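Gircombe Residences Equipment Handbook
Contents | Previous | Next | Index

Section 11. Water Softener: Set-Up and First Use

11.1 General

This section applies to the Madia water softener installed in the utility cupboard of each apartment. The softener treats the cold water supply to the bathroom, the boiler and the laundry connection. The kitchen drinking tap is supplied directly from the main and is not softened.

Set-up must be completed before the resident's first use of hot water. Allow 60 minutes for the full procedure. Work on the supply pipe upstream of the stop valve may be carried out only by the building engineer, King-fai Cheung, or by a person he has approved in writing.

11.2 Before You Begin

Confirm that the following items are at hand:

Hardness test strips and color card
Salt tablets, one unopened bag
Bypass key (stored on the hook inside the cupboard door)
Bucket and dry cloth
Set-up record, Form 20

CAUTION: Use salt in tablet form only. Table salt and road salt will block the brine valve, and damage of this kind is not covered by the maintenance agreement.

11.3 Filling the Salt Cabinet

1. Turn the bypass key to BYPASS.

2. Lift the lid of the salt cabinet and remove any packing material.

3. Pour in salt tablets up to the lower line on the inner wall. Do not fill above the upper line.

4. Add clean water until it just covers the plastic grid at the base. This is required at first filling only. The unit draws its own water afterward.

5. Close the lid and press down until both clips engage.

NOTE: Tablets may settle overnight. A drop in the salt level on the first morning does not indicate a fault.

11.4 Setting the Hardness Value

1. Run the kitchen drinking tap for one minute, then fill a clean glass.

2. Dip a test strip in the glass for one second and compare it with the color card.

3. Press and hold SET on the control panel until the display flashes.

4. Use the arrow keys to enter the value shown on the color card. Press SET once to store it.

5. Enter the regeneration time. The building standard is 2:00 a.m. Apartments on the Destadach side of the courtyard use 3:30 a.m. so that the two risers do not draw at the same moment.

6. Enter the volume between regenerations. The standard value is 2,000 liters. Larger households should consult the building engineer before changing it.

11.5 Opening the Supply

1. Turn the bypass key slowly to SERVICE – a quarter turn at first, then fully after the sound of moving air has stopped.

2. Inspect each joint with a dry cloth. If moisture appears on the cloth, return the key to BYPASS and report the joint.

3. Open the bathroom cold tap and let it run until the water is clear. Slight cloudiness is trapped air and will pass.

4. Repeat with the bathroom hot tap.

11.6 Connected Appliances

Laundry appliances on the softened supply require less detergent than the packet states for hard water. Begin with the amount given for soft water and adjust if needed. Before the first laundry load, run one rinse cycle with no clothing and no detergent to clear the branch pipe.
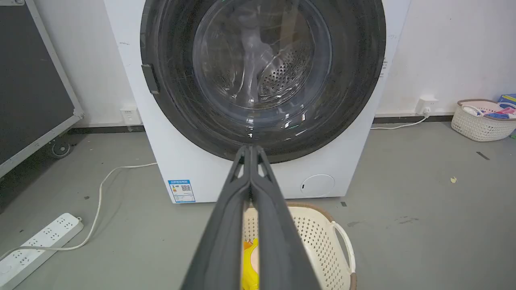
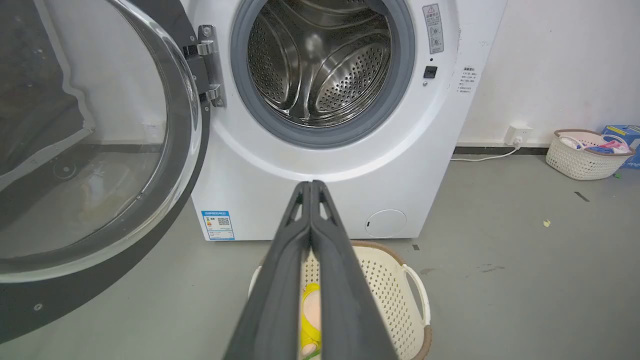
Figure 11-1. Front-loading washing machine, door closed (first view) and door open (second view).

Residents who have used descaling products in the past should discontinue them once the softener is in service. Dishwashers with a built-in softener must be set to their lowest hardness level. Steam irons may be filled from the bathroom tap unless the maker of the iron advises otherwise.

CAUTION: Do not use softened water in aquariums or for infant formula. Draw water for these purposes from the kitchen drinking tap.

11.7 Checking the Result

1. Wait until the first regeneration has taken place.

2. Test the bathroom cold water with a new strip.

3. Record the reading on Form 20, together with the apartment number and the value entered in 11.4.

If the reading is the same as that of the kitchen drinking tap, confirm that the bypass key is fully at SERVICE and test again. If there is no change, contact the building office. Do not open the control head.

11.8 Routine Attention

Check the salt level monthly and add tablets when it falls below the lower line. Salt is supplied by Liu and may be collected from the ground floor store. The annual inspection is carried out in July – residents will be told in advance of the hour at which the water will be shut off.

If the apartment is to be left empty for more than 20 days, turn the bypass key to BYPASS and disconnect the power adapter. On return, reconnect the adapter, check the displayed time and repeat the steps in 11.5.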